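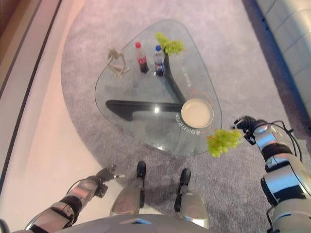

The glass table at Leltach, with one bunch of grapes in the right gripper.

Tue 25 August

I promised some of you that I would write about my new work when I understand it a little. I have now been doing it for one summer, so let me try.

My job is to show a robot how to tidy a living room. I stand in the next room with a headset on my face and a controller in each hand, and when I move my arms, the robot moves its arms. Everything is saved, the pictures and the movements together, and later the people upstairs use it for training. They call one recording an episode. Our list for the coffee table task has 500 episodes and I am responsible for most of them.

The grapes are the part I wanted to tell about. Bottles are easy for me now. A bottle has a hard side and a clear middle, you close the gripper and it comes with you. Grapes have no correct place to hold. If I take them from the top, I must find the stem, and the stem is thin and dark fingers hide it from me. If I take them from the side, I cannot feel how much I press, as nothing comes back to my hands through the controller. So I learned to listen to my eyes, if one can say it like this. I close a little, I lift a little, I look if the bunch follows.

The glass was also a surprise. Through the headset I see the black base under the top almost as clearly as the things on it, and in my first week I often judged the height wrongly. I came down too fast and the gripper knocked on the table. Omar Jaber, who trained me, told me to look at the plate and forget the glass. The plate has a rim and a little shadow, so the eye knows where it is. This advice was worth more than the whole manual.

He also taught me to be slow in a good way. A new person stops and thinks in the middle of the movement, and the robot will then learn the stopping too. It is better to decide first, with the arms still, and then go to the grapes in one calm line. When I do it badly, I mark the episode and we throw it away. In the beginning I felt ashamed to press that button. Now I press it and drink some tea.

What I did not expect is how tired one becomes in the shoulders. We work for 30 minutes and then we must rest, and I thought this rule was for weak people. It is not! My controllers weigh nearly nothing, but to hold your arms in front of you and do small things with them is heavy work. My mother asked me on the telephone if the robot is tired as well, and I had no good answer for her.

In November we should begin with the second task, where things go from the table to a kitchen shelf. For that one the robot has to walk between two places while it carries something, and the walking is steered by a colleague - so two persons will be one robot. I have asked if I may keep the arms.

If somebody of you does similar work, please write to me how you manage soft fruit. I am especially curious about ripe plums.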